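Ticket 41 - Brenddale cell, gripper closing late / missed picks
Opened by: Mahsa Zamani
Assigned: Tiruwork Ejigu
Priority: medium
Status: open, waiting on part

08:50 MZ
Arm goes to the right spot, fingers shut late, block left behind or knocked over. Started after the move from Jultgate. Was fine there. Restarted controller twice, no change. Log attached.

09:20 TE
Looked at log. Close command goes out on time, so not the planner. Is the wrist cable snagging anywhere on the way up? Jog joint 6 slowly both ways and watch it.

09:45 MZ
Jogged it. Nothing catching. Connector at wrist has a bit of play tho. Pushed it home, ran 11 picks, 9 good. Better, not fixed.

10:10 TE
OK. Pls do in this order:
- power off arm, reseat wrist connector, lock ring finger tight only
- check the clamps on the breadboard, nip up if loose
- wipe fingers, dry cloth, no solvent
- re-run hand-eye calibration, old file is from Jultgate so bin it
- park high before you put anything on the table

10:55 MZ
Done all exept calibration, it quits at pose 6 with "target not found". Light from the window maybe? Blind down, same again.

11:05 TE
Wrong target size in config I bet. Brornham sheet is the bigger one, yours is the Jaidee one. Change it and retry.

11:30 MZ
Yep that was it. Calibration saved. Parked high, test pieces back on.
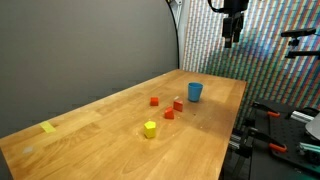 Gripper parked over far end of table. Blue cup, yellow block and the red ones out for the pick test.

11:40 TE
Good. Leave the tape on the table where it is pls. Start with the yellow block, then the reds, cup last. Half speed.

12:15 MZ
Yellow fine every time. Small red cube fine. Wedges still slip now and then, late close again on two of them. Connector has worked loose agian, can feel it.

12:25 TE
Lock ring worn then. Ordering a new one from Brornham. Don't glue it!! Half speed only till it's swapped. Keeping this open.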